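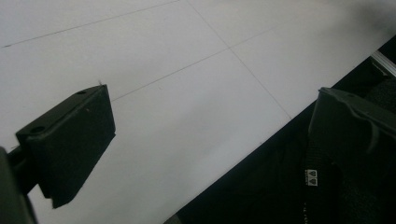

Most of the cost of teaching a robot a task by demonstration goes into the demonstrations that have to be thrown away. Vilhjálmur Vídalín, who runs the training cell at Trarnemero, keeps a running count of them. In the first batch recorded after the cell was set up, 602 demonstrations went in and 205 were rejected before any learning software saw them. The causes were ordinary: a hand that moved too fast, a part that left view at the wrong moment, a grip that began before the recording did. Vídalín's first correction was to the work surface. A plain white top gives a tracking system very little to hold on to when the camera rides on the gripper and passes close above it. On the present surface, thin gray lines divide the white into panels, and where two of them cross between the black fingers the software has a corner to follow. It is a weak feature, but a steady one.

The method in use at Trarnemero is the hand-held kind. The operator carries a gripper of the same geometry as the one on the robot, closes it on the part, moves the part and lets go. No arm is involved at this stage. The position of the tool in space and the opening of the fingers are logged together, and the arm is later asked to reproduce the path.

The alternative is remote control, in which the operator moves a leader device and the robot copies the motion as it happens. Trarnemero ran both for a winter. Remote control has one clear advantage: every recorded motion is one the arm can make, given that the arm made it. With the hand-held tool, a person can easily turn the wrist through an angle the robot can't reach, and the error only shows up at playback. Against this, remote control is slow. An operator who can place a part by hand in 6 seconds may need 36 through the leader arm, and much of the difference is hesitation. The policy learns the hesitation along with everything else.

Vídalín settled on hand-held recording for contact tasks on small parts and kept remote control for anything near the limits of the arm's reach. Dudeck, which supplies the cell's control software, had recommended the reverse. The two parties still disagree, in writing and at some length.
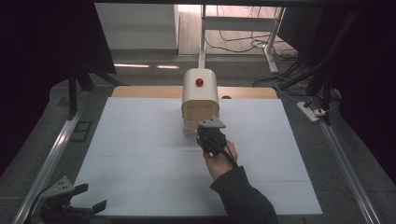

Hand-held gripper at the arched workpiece, with a red ball on top of the arch. A second gripper rests at front left.

A ball on a curved surface is a useful test object for a dull reason. Very little force is needed to move it, so any sideways error in the approach is recorded as a failure at once. A block would tolerate the same error and hide it. Vídalín specifies the approach from the front and above, with the fingers open wider than the task requires, and a pause before closing. The pause is short and deliberate. It gives the learning software a clear boundary between travel and grasp – without one, the trained policy tends to begin closing early, on the way in.

Operators are also asked to vary the things that don't matter. The starting height changes from one recording to the next, and so does the angle of the wrist within a set range. If every demonstration starts from the same point, the robot performs well from that point and poorly from a hand's width away. New operators resist this instruction. They have usually come from assembly work at Lelwood, where repeating a motion exactly is the skill they were paid for, and it takes several sessions before they stop correcting themselves.

Two-handed tasks are a separate problem. Each tool keeps its own log, and the two logs must agree on time and on position. A small clock error between them is invisible in a slow pick and ruinous in a handover, where one gripper must open only after the other has closed. The cell now records a brief touch of the two tools at the beginning of each session, and the logs are aligned on the contact. Uysal, the integrator that installs the finished policies on customers' lines, asks to see that alignment before it accepts a set.

After the changes to the surface, the approach and the clocks, the share of rejected recordings fell. Vídalín won't quote a figure until the next batch is complete in December. What remains is mostly tool tilt beyond the wrist limit of the arm, and he is testing an audible warning in the handle that sounds before the limit is reached. The first version was set too close to the limit. Operators heard it, corrected sharply, and the correction went into the log.

Contact the editors | Copyright, all rights reserved | Back to top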